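Small Shelves, and What Goes Beside Them

I have been putting off the post on bowl storage for most of a year, partly because I kept changing the arrangement and partly because I wanted to measure it properly first. Alina Crăciun asked again in November, so this is the arrangement as it stands, with the dimensions.

The problem is a familiar one. A work table has a fixed area, and bowls use it badly. A round bowl occupies a square of table whose corners are too small for anything useful. If you stack the bowls you get the area back, but then the one you want is at the bottom, and the rims chip when you pull it out. If you hang a shelf on the wall you solve both problems and create another: everything is now at shoulder height, and you are lifting a full bowl of wet dough over the edge of a board.

The usual compromise is a riser, meaning a short shelf that stands on the table itself. I tried three before settling on one.

The first was sold under the name Plindora. It was a bent wire rack with a coated top, and I cannot recommend it. The wires were spaced too far apart for the foot ring of a small bowl, so anything under a certain diameter sat at an angle. The coating also let go at the bends after two months. I still have it. It holds baking sheets upright in the lower cupboard and does that well.

The second was a solid box with an open front, which I built from leftover shelf board. It was stable and it looked fine. The trouble was that the space underneath filled up with things I then could not reach without moving whatever was in front. I found a jar of caraway in there that I had replaced twice.

The third is a flat wooden top on two metal leg frames, one at each end. The top on mine is 400 mm long, and the clearance underneath is 79 mm. Each frame meets the table on narrow feet, so there is very little in the way when you wipe down. The long sides are open, and a cloth goes straight through.

Placement took longer to work out than the shelf did. My first instinct was to put it in the middle of the table, where I could reach it from both sides. That divides the surface into two strips, neither of them deep enough to roll anything out. Moved to the far edge, the shelf costs you only the part of the table you were not using, and the center stays open for work.

The rest of the bowls then go on the table itself, to the left and right, instead of in front. I resisted this for a while because it looks untidy. In practice the eye learns it quickly, and having each bowl standing alone means you can take any of them with one hand.
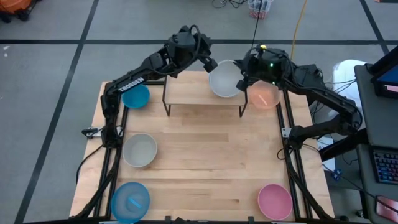

Vol. 3, no. 7, p. 12

A few notes on which bowl goes where, as several people have written to ask.

The white bowl gets the right end of the shelf. The raised position is for whichever bowl has to be found without looking, and a pale one is easy to pick out. It can sit slightly over the back edge of the shelf without trouble, provided the foot is fully on the wood. I would not do that with a tall narrow bowl, where a knock at the rim has more leverage.

Color does more work than I expected. Teal-blue, gray-beige, peach-orange and white are far enough apart that I never pick up the wrong one, including early in the morning with only the lamp over the sink on. My previous set was four identical steel bowls, and I mixed up salt and sugar in them on two occasions. I had tried labels. Labels come off in the wash.

The peach-orange one goes directly to the right of the shelf. You can judge the level of the contents through the side, which is handy for anything you are using up gradually. The gray-beige bowl stays empty, over toward the left. Keeping one bowl empty is the single most useful habit I can pass on. It takes peelings, eggshells, the string off a parcel, whatever turns up, and it means you never have to interrupt a job to go and find a container.

On the tabletop. It is light wood in the butcher-block style, and I am often asked whether the shelf feet mark it. On mine they did, slightly, in the first weeks. I put a square of thin felt under each foot and the marks stopped. Wanda Grabowska uses cork for the same purpose and says it grips better, but it darkens where it gets wet. The planks should be oiled along the grain, and the shelf should come off the table completely while you do it. If you oil up to the feet and stop, you get four pale patches, and they take several coats to even out. I know this from the table I had before.

I use the Ciobanu oil. It is thin, it goes on with a rag, and 70 ml does the whole top with a little left over for the shelf. Two coats, with a night between them. Urkance makes a wax that gives a harder finish, but it turns slippery under ceramic, and I would keep it off any surface that has bowls standing on it.

On fixing. Some people screw the leg frames down. I have not done this and do not plan to. The weight of the shelf plus one bowl is enough to hold it in place in ordinary use, and being able to lift it off is half of its value. If yours walks when you knead, check that all the feet touch before you reach for the drill. One of my frames was out by the thickness of a business card, and a strip of business card fixed it.

The frames came from Drillard and the top was cut from a longer board. If you make your own top, cut it a little longer than the distance between the frames, so that they sit in from the ends. Too much overhang and a heavy bowl at one end will tip it. I worked mine out by trial, with a bag of flour on the end and my hand underneath.

Depth is the dimension people get wrong. Mine started at 253 mm and that was too much. It looked generous, but it pushed the front edge of the shelf forward into the part of the table where I roll. I took it back down to slightly more than the foot of my widest bowl. The rim may overhang, and only the foot needs support.

Two questions from the comments on the previous post. Emilian Pîrvu asked whether a second shelf on top of the first would be worth trying. I did try it, and the upper bowls ended up high enough that I could not see into them - so no, unless you are storing lids. Bianca Pană asked about glass for the top. I have no experience with it and would be nervous about the edges.

The next post will be on drawer runners, once the replacement set arrives. The left one is still sticking at the halfway point, and I have not decided whether the fault is in the runner or in the drawer.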